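투명 파우치에 셔틀콕을 넣고 다닌 8개월: 그뢴리(Grønli) 클리어 파우치 후기

2026년 6월 15일
분류: 운동용품 > 배드민턴 > 수납

배드민턴을 치는 사람의 가방 속은 대체로 비슷하다. 라켓은 신줏단지처럼 모시고, 신발은 전용 칸에 넣고, 셔틀콕은 아무 데나 굴러다닌다. 나도 그랬다. 수건을 꺼내면 셔틀콕이 딸려 나오고, 물병 밑에서 치마가 납작해진 셔틀콕이 발견되고, 어느 날은 출근용 가방에서 하나가 나와 회의실 바닥을 굴렀다. 부장님이 주워 주셨다. 아무 말씀도 없으셨는데 그게 더 힘들었다.

그래서 산 것이 그뢴리의 클리어 파우치다. 작년 10월에 내 돈으로 샀고, 협찬은 받은 적이 없으며, 이런 글을 쓰는 사람에게 협찬을 줄 회사도 없을 것이다. 주 2회 정도 체육관에 들고 다녔다.

왜 하필 투명 파우치인가

셔틀콕에는 원래 통이 있다. 길쭉한 원통. 새것을 살 때 들어 있는 그것 말이다. 문제는 이 통이 새 셔틀콕을 위해서만 설계되었다는 점이다. 조금이라도 벌어진 녀석을 다시 넣으려고 하면 중간에서 걸린다. 그걸 밀면 아래 것이 찌그러지고, 거꾸로 들어 흔들면 전부 쏟아진다. 뚜껑은 세 번째 사용 즈음에 사라진다. 우리 집 어딘가에 뚜껑만 모여 사는 마을이 있다고 믿는다.

게다가 원통은 가방에서 자리를 이상하게 차지한다. 세우면 지퍼가 안 잠기고 눕히면 라켓 손잡이와 싸운다. 어차피 체육관에 새것 한 통을 다 들고 가지도 않는다. 몇 개만 들고 가서 몇 개만 들고 오면 된다. 그러려면 작은 상자 모양의 주머니가 필요했고, 속이 보이면 더 좋겠다고 생각했다. 빈 통을 들고 체육관까지 간 전력이 있어서다. 그것도 두 번.

첫인상

그뢴리 파우치는 투명한 비닐 몸통에 가장자리를 베이지색 천으로 두른 상자형이다. 같은 색 천으로 된 손잡이 고리가 달려 있다. 상품 페이지에는 이 색이 '오트밀'이라고 적혀 있었다. 요즘은 베이지를 베이지라고 부르면 값을 올릴 수 없는 모양이다.

운동용품으로 나온 물건은 아니다. 상세 페이지의 모델은 여기에 립밤과 선크림과 작은 향수를 넣고 공항에서 웃고 있었다. 나는 땀 냄새 나는 체육관에서 웃지 않으며 셔틀콕을 넣는다. 용도 외 사용이라면 용도 외 사용인데, 파우치 쪽에서 항의한 적은 없다.

받자마자 펴 보니 비닐에 접힌 자국이 꽤 있었다. 접혀서 배송되는 물건이니 그러려니 했다. 며칠 세워 두면 펴진다는 후기를 보고 일주일을 세워 뒀는데, 큰 주름은 줄었고 잔주름은 그대로다. 조명 밑에 두면 그 주름마다 빛이 번쩍거린다. 이게 거슬리는 사람은 투명 제품 자체를 피하는 편이 정신 건강에 좋다.
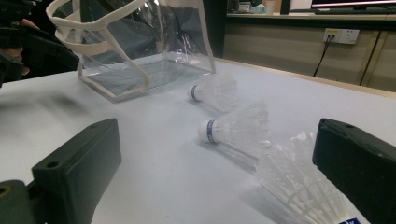 흰 테이블 위에 세워 둔 파우치와 셔틀콕 세 개. 베이지색 테두리가 바닥선까지 둘러져 있다.

세워진다는 것의 의미

이 파우치의 가장 큰 장점을 하나만 대라면 선다는 것이다. 별것 아닌 것 같지만, 흐물흐물한 지퍼백에 셔틀콕을 담아 본 사람은 안다. 지퍼백은 놓는 순간 주저앉고, 주저앉으면서 셔틀콕을 껴안고, 그 포옹 속에서 치마가 휜다. 그뢴리는 바닥이 평평하고 테두리 천이 뼈대 노릇을 해서 벤치 위에 놓아도 제 모양을 유지한다. 속이 비어 있어도 선다. 나보다 자세가 좋다.

넣고 빼기도 수월하다. 원통처럼 순서를 지킬 필요가 없다. 손을 넣어 잡히는 대로 꺼내면 된다. 다만 깃 쪽을 잡으면 결국 망가지는 것은 어디에 담든 똑같으니, 코르크 쪽을 잡는 습관은 알아서 들이시길 바란다.

나는 파우치 안에서 셔틀콕을 눕혀 둔다. 처음에는 코르크를 아래로 해서 얌전히 세워 봤는데, 걸어가는 동안 전부 누워 있었다. 셔틀콕이 눕고 싶어 하는 물건이라는 사실을 받아들이면 마음이 편하다. 하나씩 포개 끼우면 공간은 절약되지만 뺄 때 은근히 뻑뻑하고, 성격 급한 사람은 이때 망가뜨린다. 성격 급한 사람이 누구인지는 밝히지 않겠다.

보인다는 것의 장단점

투명해서 좋은 점은 예상대로였다. 가방을 열면 남은 셔틀콕이 바로 보인다. 파란 띠를 두른 쪽과 다른 쪽을 구분하는 것도 열지 않고 된다. 빈손으로 체육관에 도착하는 일은 그 뒤로 없었다. 단, 파우치 자체를 현관에 두고 간 적은 있다. 투명해서 안 보였다고 주장했으나 가족의 동의를 얻지 못했다.

예상 못 한 단점은 남들에게도 보인다는 것이다. 복식 파트너인 군보르 호블란(Gunvor Hovland)은 노르웨이 사람인데, 내가 셔틀콕이 다 떨어졌다고 말하면 말없이 내 가방 쪽을 본다. 예전에는 통하던 거짓말이다. 좋은 것을 아껴 두고 남의 것을 치는 즐거움이 사라졌다. 인색한 분들에게는 불투명 제품을 권한다.

군보르의 평도 옮겨 둔다. "예쁜데, 이걸 왜 돈 주고 사?" 본인은 어디서 났는지 모를 빈 과자 통을 쓴다. 튼튼하고, 밀폐되고, 무료다. 반박할 말을 8개월째 찾고 있다.

내구성과 관리

비닐 몸통은 아직 멀쩡하다. 한겨울 차 안에 둔 날은 조금 뻣뻣해졌지만 갈라지지는 않았다. 모서리 박음질도 풀린 데가 없다. 제일 걱정했던 손잡이 고리 역시 버티고 있는데, 셔틀콕의 무게를 생각하면 이걸 칭찬해야 하는지 모르겠다. 열쇠와 동전까지 넣고 휘두르고 다닌다면 결과가 다를 수 있다.

때는 탄다. 베이지색 천은 체육관 벤치와 친하게 지낼 색이 아니다. 가장자리 중에서도 바닥 쪽이 먼저 거뭇해진다. 나는 칫솔에 주방 세제를 조금 묻혀 문지르고 물기를 닦아 세워 말린다. 몸통은 마른 천으로 닦으면 되지만, 세게 닦으면 잔흠집이 생긴다. 첫 달에 열심히 닦은 면이 지금 제일 뿌옇다. 게으른 쪽이 이겼다.

냄새도 적어 두자면, 새 제품에서는 비닐 냄새가 났다. 베란다에서 사흘쯤 지나니 빠졌다. 깃털 셔틀콕을 쓰는 분들은 습도 때문에 보관에 예민할 텐데, 이 파우치에 습도 관리 같은 것을 기대하면 안 된다. 운반용이고, 장기 보관은 원래 통이 낫다. 뚜껑을 찾을 수만 있다면.

비교해 본 것들

바스틱(Bastik) 하드 케이스. 단단하고 각이 잡혀서 밟혀도 될 것처럼 생겼다. 실제로 밟아 봤는데 정말 괜찮았다. 하지만 가방의 절반을 먹고, 닫을 때 딱 소리가 체육관 전체에 울린다. 남의 서브 타이밍에 닫았다가 눈총을 받은 뒤 공구함으로 전직시켰다. 지금은 나사를 담고 있고, 적성에 맞아 보인다.

플레르키네(Plerkine) 메시 주머니. 가볍고 통풍이 된다. 문제는 그물코다. 셔틀콕의 치마 끝이 구멍에 걸려서 꺼낼 때마다 낚시하는 기분이 든다. 물고기는 늘 화가 나 있다. 양말 넣기에는 좋다.

엔덴(Enden) 원통형 가죽 케이스. 매장에서 만져만 봤다. 냄새가 훌륭하고 가격표도 훌륭하다. 셔틀콕보다 비싼 셔틀콕 통이라는 개념을 소화하지 못하고 내려놓았다. 실력이 늘면 다시 보러 가겠다고 했으니 아마 다시 갈 일은 없을 것이다.

아쉬운 점 몇 가지

안쪽에 칸막이가 없다. 새것과 연습용을 나누고 싶으면 두 개를 사라는 뜻인 듯한데, 그 수에는 넘어가지 않기로 했다(장바구니에 담겨 있기는 하다).

손잡이 고리가 조금 작다. 손가락 두어 개를 걸면 꽉 찬다. 벤치 옆 고리에 걸어 두기에는 충분하고, 손에 들고 멋있게 걷기에는 부족하다.

그리고 상세 페이지의 사진과 실물의 투명도가 다르다. 사진 속 제품은 공기처럼 맑다. 실물은 비닐처럼 생겼다. 비닐이니까 틀린 말은 아닌데 속은 기분이 든다.

총평

100점 만점에 94점을 주겠다. 깎인 점수의 대부분은 베이지색 천의 때에 있고, 나머지는 군보르의 과자 통에 있다. 선물용으로도 나쁘지 않지만, 받는 사람이 립밤을 넣을지 셔틀콕을 넣을지는 통제할 수 없다.

이런 분께 맞는다: 한 번에 몇 개씩만 들고 다니는 동호인, 가방 속에서 셔틀콕을 발굴하는 데 지친 사람, 출근 가방과 운동 가방의 경계가 무너진 사람.

이런 분께는 안 맞는다: 통째로 쌓아 두고 쓰는 사람, 베이지색 물건을 깨끗하게 유지해 본 적이 없는 사람, 집에 튼튼한 과자 통이 있는 사람.

덧붙임. 댓글로 라켓 줄은 뭘 쓰느냐고 물으신 분이 계신데, 살 때 매여 있던 줄을 그대로 쓰고 있다. 수납 후기만 쓰는 데는 이유가 있다.

조회 300 · 댓글 8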